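# How to proof bread dough in a cold kitchen

My kitchen in Moltthorpe faces north and has one radiator, which is behind the fridge. For years I thought I was a bad baker. Then I bought a cheap thermometer, stood it on the worktop one Monday morning in March and found out I was simply a cold one!
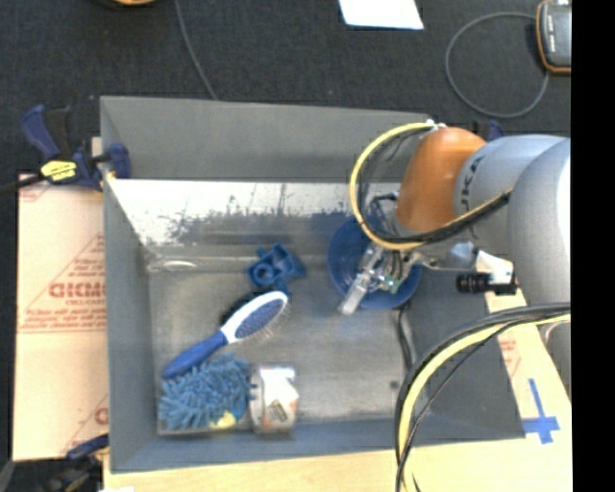
Cold dough isn't broken dough. Yeast slows down a lot when it's chilly, but it carries on, and if you give it either more time or a bit of warmth you'll get a lovely loaf. I'll go through both ways, and then how to tell when it's ready (the bit I got wrong for longest).

## The dough I use

Any plain white dough will do, but if you want to follow along exactly:

- 500 g strong white bread flour
- 340 g water
- 7 g dried yeast (one sachet)
- 9 g fine salt
- a spoonful of olive oil, if you like a softer crumb

Mix everything into a shaggy lump, cover it and leave it for 20 minutes before you knead. That little rest does half the work for you. Then knead until it's smooth and stretchy, which takes me the length of a radio programme, though I'm slow and I stop to drink tea.

Start with warm water. In summer I use it straight from the tap, but in winter I want it to feel like a baby's bath, so that once it meets the cold flour the dough ends up nicely tepid. If your flour lives in an outhouse or a freezing pantry, bring it in the night before. Mine lives on top of the fridge now and I'm very pleased with it up there.

## Way one: make a warm spot

**The oven with the light on.** Put the covered bowl in the oven, switch on the light only, and shut the door. In my old oven the bulb alone got things up to 81 Fahrenheit, which is just about perfect. Newer ovens with LED lights hardly warm up at all, so check yours with a thermometer first. And please stick a note on the oven door. I once turned it on to preheat with the dough still inside, under a tea towel, and we had crackers with our soup.

**The oven with a tray of hot water.** If your light doesn't do much, fill a roasting tin with just-boiled water and put it on the bottom shelf, with the dough above it. Top up the water if it goes cold. I love this one for rolls, as the steam keeps a skin from forming and you don't need to cover them.

**A picnic cool box.** This was Myrtle Ostrowski's idea, and it's brilliant. Stand a jam jar of hot water (lid on tight!) in one corner, the dough in the other, and close it up. It holds its warmth for ages and leaves the oven free for supper.

Don't put the bowl right on a radiator. The bottom races ahead while the top sulks, and you get a loaf with big holes underneath and a dense roof.

## Way two: let it be slow

Cut the yeast down to 2 g, mix the dough after supper, and leave it covered on the worktop overnight. In my kitchen it's ready by breakfast. If your house is warmer than mine, put it in the fridge and give it until lunchtime.

The flavour is so much better! You get a proper bready smell, a darker crust and a crumb that keeps well into the next day. I now do this even when the weather's warm, with the fridge standing in for my kitchen.

If it's been in the fridge, tip the dough out and let it sit for a good hour before shaping. Fridge-cold dough fights back when you try to roll it up, and it tears.

## Is it ready?

Forget the clock. For the first rise, you want the dough to be roughly double in size. A straight-sided tub with an elastic band round it at the starting level makes this dead easy, and it's much more reliable than trying to judge it in a round bowl.

For the second rise, after shaping, flour a finger and press it gently into the side:

- Springs straight back: leave it longer.
- Fills in slowly and leaves a small dent: bake it now.
- Doesn't move, or sighs and sinks: it's gone over. Knock it back, shape it again and give it a shorter second rise, or press it flat into an oiled tin and make focaccia.

## Baking

Get the oven properly hot, 230°C (210°C fan), slash the top and bake for half an hour or so, until the bottom sounds hollow when you knock on it. For a tin loaf, I take it out of the tin for the last few minutes so the sides colour up.

Leave it on a rack until it's cool, if you can bear to. I usually manage it with the second loaf.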